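Right gripper keeps the cup tilted, how to set it straight?
Hường Khổng, student team Lonholm

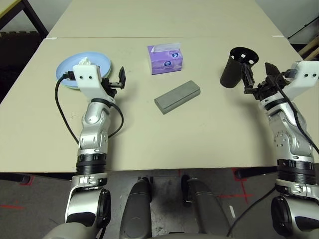

What we do and what goes wrong
Our class project is table clearing with two arms. The right arm takes the black cup well, but it holds it tilted, and the judges want it upright at release. We have recorded 235 runs. Must we record all again?

Quyên Trương
No, please keep them. Look at the wrist angle at the moment the fingers close. We had an error of 20 degrees there in November, and we corrected only the last part of each run. Record 28 new ones with a slow release and mix them in.

Lý
same problem with us, we changed the cup

Vimstead
Check also the zero position of the wrist joint before you train.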